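Rirnell Shoes & Leather — Customer Care
Ticket: Finder ankle boot, left heel squeaks
Status: Closed (replacement sent)
Opened by: Faustine Renaud
Handled by: Qianru Tang, Kvido Beneš

Faustine Renaud wrote:
I bought the Finder boots in tan, size 8, from your Clorham store. They are handsome boots and I have had compliments. The left one squeaks. It squeaks on tile, on carpet, and on the stairs at work, where I am now known by ear. The right one is silent and I have no complaint about it. I paid $170 for the pair, so I would put the price of the squeak at $85.

Qianru Tang replied:
Hi Faustine, sorry about the concert. A few things to check first:
Take out the insole and walk on the bare footbed. If the noise goes away, the insole is rubbing.
Press hard on the heel with your thumb and listen.
Look at the side zipper and see whether the tongue folds under it.
Please don't oil anything yet. Tan leather remembers oil.

Faustine Renaud wrote:
Insole out: still squeaks. Thumb on heel: squeaks, and a bit smugly. Zipper is fine. I had already oiled it, I'm afraid, before your message. There is now a dark patch shaped like Ohio on the ankle, and the boot squeaks exactly as before.

Qianru Tang replied:
Thank you for telling me about Ohio. Try a pinch of talcum powder between the insole and the footbed, all the way back to the heel. Wear them for a day and write back. 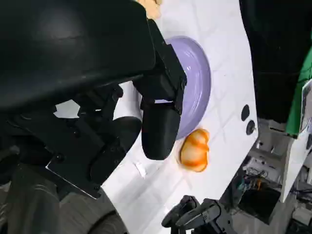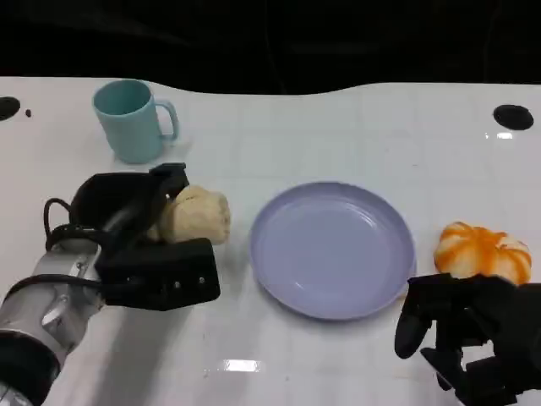

Attachments (2): close view of the black gripper; teal mug on the white tabletop

Faustine Renaud wrote:
Talc is in. For one morning I had a quiet left foot and a small white cloud at each step. By lunch the squeak was back, a little higher than before. My coworker Yulan Wan thinks it's now a B flat. She plays the cello and I believe her.

Kvido Beneš replied:
Hello, taking this over from Qianru. A squeak that survives the talc usually comes from the shank, the stiff strip under the arch. If it shifts against the heel block you hear it with every step. Can you bend the boot at the arch with both hands, near your ear, and tell me whether it clicks as well?

Faustine Renaud wrote:
It clicks. I did this at my desk and have been asked whether I'm all right.

Kvido Beneš replied:
Then it's the shank, and there is no home fix I'd recommend. I can offer a repair, which takes 25 days, or a new pair. The oil patch would normally be your own affair, but the fault was there first, so I'm letting it go. We have your size in tan and in black. Black is kinder to people who oil things.

Faustine Renaud wrote:
Black, please. I know when I'm being advised.

Kvido Beneš replied:
Black pair sent Apr 25, 2024. A return label is in the box. Please send back both boots, including the innocent one.

Faustine Renaud wrote:
Arrived. I have done the stairs twice and the carpet once. Silence on both sides. The right one pinches a little at the toe, but I'll give it until September before I open another ticket.

Internal note, Qianru Tang:
Tagged as shank, left. Returned pair goes to Qiuyue Su in repairs, who wants to hear the B flat.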